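Room at the top of the stairs

The old seed store in Ponbridge went up in 1735 and has been a granary, a chapel hall and, for 42 years, a place to keep broken chairs. Kvam, the small practice that took it on in October, wanted desks in it by spring and had little money for anything clever.

So the walls were painted white and the ceiling was left exposed. Most of the budget went on light. Round downlights are set into the ceiling on one side, and long narrow fittings were ordered from Praltau for the walkway.

The staircase gave the most trouble. It is dark wood, with a black metal handrail, and people stop on it to read their post.
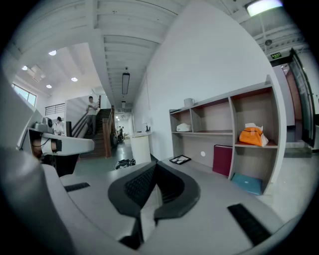 Upstairs, the mezzanine has a short black railing and is used for meetings that don't need a table. Heating is still poor, and the quote for fixing it came to more than the paint and the desks together.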